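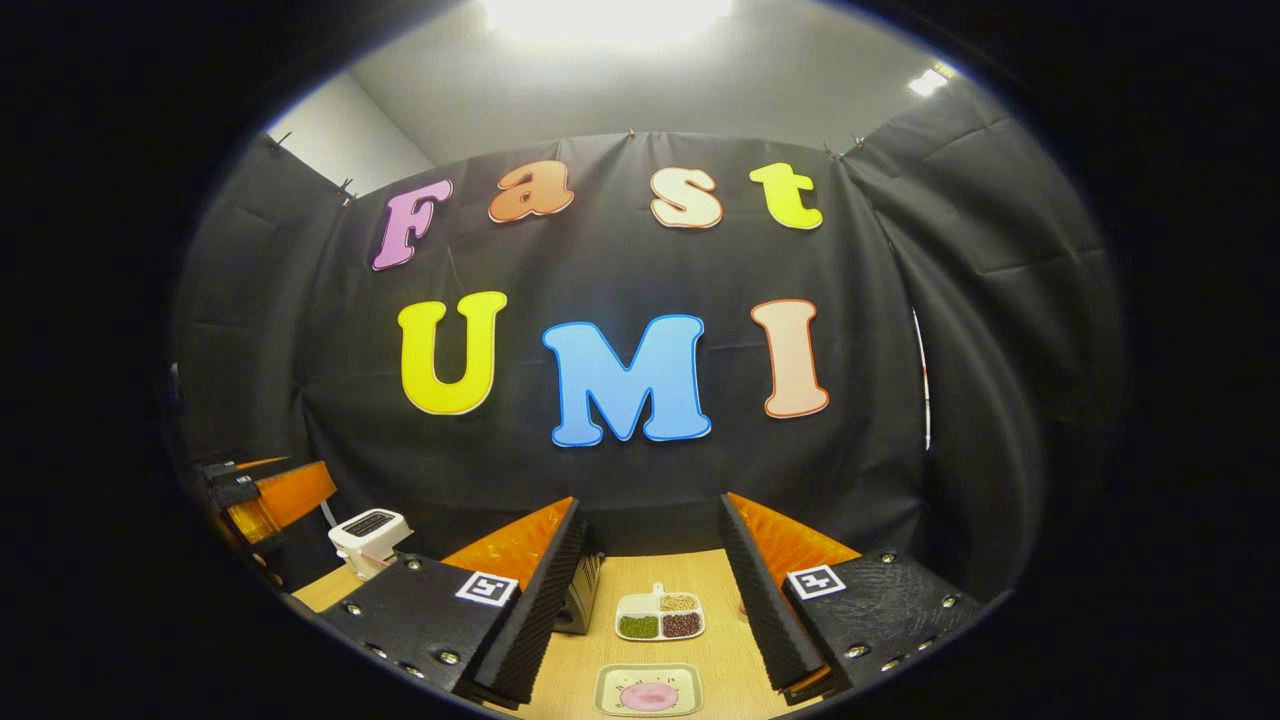
SPEAKER NOTES: SMALL SPACES, PART 2

Talk for the Clerkley makers' evening, 2026-03-18. Keep the first half to the backdrop and move on to the oven by the halfway point.

Start with the letters. Two words, "Fast" over "UMI", on black cloth. Say why black works so well: the pink, the orange and the bright yellow all stand out without any extra lighting. Ask people at the back if they can read it. They usually can.

Go to layout. The top word is a capital F and then small letters. The bottom word is all capitals and larger. The M hangs slightly lower than the U and the I. Mention that a white border around a letter helps on dark cloth, and that the U and the M both have one.

Hanging the cloth. Five small clips along the top edge, with two of them near the upper right corner. Point out the wrinkles, mostly on the right side, where the second dark curtain comes forward to make the side wall. My advice is to steam the cloth the night before and hang it by the corners first. A heavier fabric creases less but needs stronger clips. I priced both at Pacheco in October and the heavier one came to 119 for the length we needed. Skip the price if short on time.

If someone asks about curve: the cloth bows and the letters bow with it. For flat letters, fix a board behind the cloth. I have used a board at Drostuvmont and it took 3 people to lift into place, so bring help.

Pause for questions. Drink some water.

Second half is the tabletop. Say that small ovens are sold by the size of the body, and people forget the door. A door that folds down needs its own piece of table in front. Have the audience picture their own counter with the door open and a hot tray in both hands. 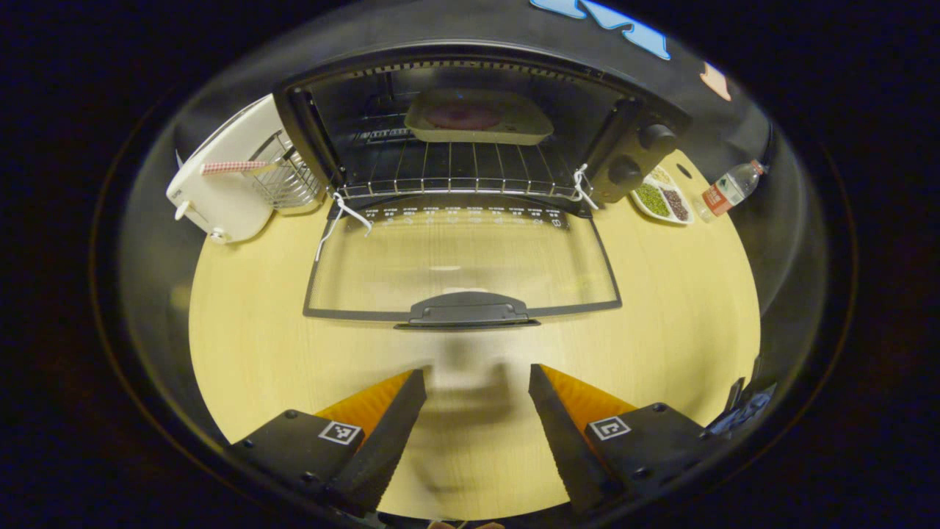

TABLETOP: OVEN AND TOASTER

The door is all the way down, so show how far it reaches over the wood. Glass in a thin black border, handle at the front center. Anything left in that area has to be moved before the door opens.

Tray is on the wire rack, near the back. Remind people to measure the inside before buying a tray, and to take the rack along if they can.

Controls are on the right, two round knobs. Leave room on that side for a hand.

White toaster on the left with the wire basket or rack between it and the oven. General rule for my own kitchen: check both manuals for the gap they ask for and use the larger one. Clear the top of a toaster before using it.

Close with the handout, room 332, and leave the last slide up during questions.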